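About Brellitero

By Natnael Wolde
Updated July

Brellitero packs and ships small molded parts for companies that don't want to keep a stockroom of their own. We started in one room of 750 square feet, and we still use that room for sorting and kit packing. Storage and shipping moved across the hall when we ran out of floor.

Most of our customers make something that goes on a foot, under a foot, or inside a shoe. Hurkley was the first. They sent us 17 cartons of mixed parts with no packing list and asked if we could turn them into matched sets. It took two weeks. They have been with us ever since, and Nolte and Skullance came to us through them.

The work itself is simple to explain. Parts come in by the carton, and we open each one, check the contents against the order and lay the pieces out where they can be seen. Shoe-shaped pieces are handled in pairs. Small parts such as discs and pads go on open shelves until the kit they belong to is called for.

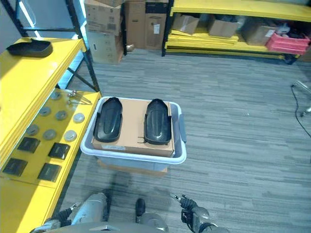
Catinca Lazăr runs the sorting room. She set up the shelves and wrote the packing sheets we use for every job. A sheet fits on one page and lists the part, the quantity per kit and the carton it ships in. If a customer changes a part, the old sheet is thrown out the same day.

We reuse cartons when they are clean and square, and customers can ask for new ones. Plastic bins stay with us and don't leave the building.

There are seven of us on staff. Four work in sorting and packing, and the rest look after receiving, shipping and the office. New people start in sorting, including those hired for the office, and spend their first month there.

We take small orders. There is no minimum for a first job, and we will pack a trial kit before you commit to a full run. Samples can be dropped off at the side door until 4 p.m.

3 shares | 0 comments

Related
How to label a carton before you send it to us
Packing sheets: what goes on the page
Working with Nolte on paired parts
Jobs at Brellitero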